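Minutes – shared kitchen and dining room users' meeting, Unberg House
May, 7:00 p.m. to 8:35 p.m., ground floor dining room

Present: representatives of all four floors, the building manager, the bookkeeper. Apologies received from the second floor deputy.

## 1. Minutes of the last meeting

Accepted with one correction. Under item 5, "the freezer will be replaced" should read "a quote for replacing the freezer will be obtained." The building manager asked that the corrected copy be pinned up in place of the old one.

## 2. Matters arising

**Back door closer.** Fitted in April. The third floor reports that it now shuts too hard and wakes people in the two rooms above. The building manager will turn it down a notch and ask those two rooms if it is better.

**Freezer quote.** Two quotes in, see item 4.

**Lost keys.** The spare pantry key has still not been found. A new one has been cut and is kept in the office. Anyone who wants it signs for it.

**Bike rack.** Carried over again. The landlord's agents, Sayce, have not replied to the letter or to the reminder. A third letter will go out and will be copied to their head office.

## 3. Accounts

The bookkeeper handed out a one-page statement. The balance of the kitchen fund stands at $3,649 after the spring deep clean and the new hood filter. All floors have paid through the end of April except for one household, which has an arrangement with the office.

The first floor asked why dish soap and paper goods cost more than in the same period last year. The bookkeeper said the old supplier dropped its bulk price in February and we have been buying from Hollora at the shelf price. The fourth floor pointed out that people also take rolls of paper towel up to their rooms. After some discussion it was agreed:

- The bookkeeper will ask Hollora for an account price.
- Paper towels will be put out one pack at a time, with the rest locked in the pantry.
- The monthly contribution stays the same until the fall, when it will be looked at again.

Statement accepted.

## 4. Freezer

The upright freezer has been icing up at the back since winter and the door seal has split on the hinge side. The repair shop said a new seal would help for a time but would not cure the icing.

Two quotes were compared. The lower one is from Jaltero, $746 delivered, with the old unit taken away. The other is higher and does not include removal, but the freezer is larger by one shelf.

The second floor spoke for the larger unit. Four more people have moved in since last summer and the shelves are already shared. The fourth floor was against it, as the larger unit would stand out past the end of the counter and make the way to the back door narrow. The building manager said the fire inspector had already commented on that passage, and anything that made it tighter would not be allowed.

Vote: Jaltero quote accepted, three floors for, one against.

The old freezer has to be emptied before delivery. A notice will go up as soon as the date is known. Food with no name or date on it will be thrown out that morning – the second floor asked for this to be printed in large letters, and for it to be said in the notice that there will be no exceptions. Agreed.

## 5. Dining room

The fourth floor raised the state of the tables after weekends. Plates are mostly cleared, but crumbs and rings are left, and cloths stay on for weeks. The first floor said the cloths do get changed, just by the same two households each time.

Agreed that each floor takes the dining room for one month in turn, starting with the first floor. The floor on duty changes the cloths once a week and wipes the chairs. Cloths go in the hot wash with nothing else. The fourth floor offered to iron them and this was accepted with thanks.

The question of what may be left on the tables between meals came up again. Fruit for sharing is fine, in a bowl and not in the store bag. Bread, open jars and anything with a lid goes back to the kitchen. Whoever is on duty takes out fruit that has gone soft. The third floor would like the salt and pepper to stay out as well. No objection.
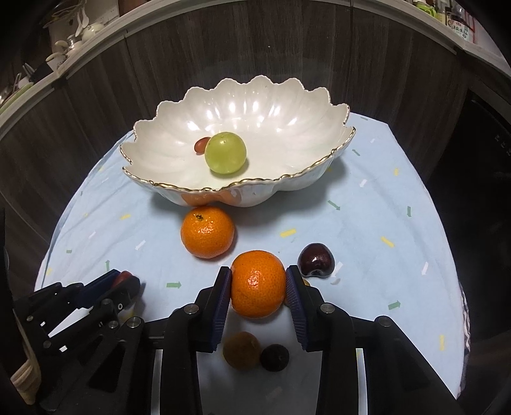

## 6. Quiet hours

The rule in the house handbook says the kitchen is open until 11 p.m. In practice people on late shifts come in after midnight and need to eat. The third floor, which is right over the kitchen, does not mind people heating up food but does mind the blender, the radio and chairs being dragged.

Proposal from the third floor: kitchen open all night, but after 10 p.m. no blender, no music without headphones, and the door to the stairs kept closed. The first floor wanted the dishwasher added to the list. The building manager said it was better to run it at night than to have it full at breakfast, and that it could hardly be heard with the door shut. The dishwasher was left off.

Proposal passed with all in favor. The handbook page will be changed and felt pads bought for the chairs, cost to come out of the kitchen fund.

## 7. Recycling

The city has moved glass to every other week. The green bin now fills up before pickup and bottles are being left next to it on the ground. The building manager has asked for a second bin and was told there is a waiting list.

Until it arrives, each floor keeps its own glass upstairs in the off week. The second floor said there was no space on their landing. They may use the shelf inside the cellar door, provided that the boxes are not stacked.

Cardboard has to be flattened. This was in the last minutes and the minutes before that.

## 8. Summer supper

The yard has been reserved for an evening in July, the exact date to be fixed once the third floor has its vacation schedule. Same plan as last year: each floor brings a main dish and a side, and the kitchen fund pays for drinks, charcoal and ice.

Points noted from last year:

- Not enough shade early on. The building manager will see if the awning from the storage room still opens.
- Too many pasta salads. A list will be put on the dining room door and people are asked to write down what they are making.
- The yard tap was off. It needs to be turned on from the cellar that morning.

The first floor asked if guests could be invited. Agreed at one guest per person, names on the list. Spending limit for the fund to be set at the next meeting.

## 9. Any other business

**Labels in the fridge.** The tape and marker keep going missing. Both will be tied to the fridge handle.

**Oven.** The left knob slips. Until it is repaired, check the temperature with the thermometer that hangs on the hood.

**Window over the sink.** Paint has stuck it shut. The building manager will free it before the hot weather.

**Pantry shelf.** The fourth floor has more than its share of the lower shelf, and said it will move the rice and the big oil cans by next week.

## Actions

- Door closer, oven knob, sink window, awning – building manager
- Third letter to Sayce – building manager
- Order freezer from Jaltero, agree on delivery date – bookkeeper
- Notice about emptying the freezer – second floor
- Account price from Hollora, felt pads – bookkeeper
- Handbook page on kitchen hours – third floor
- List for the supper – first floor

Next meeting in June, same time, same room. The second floor takes the minutes.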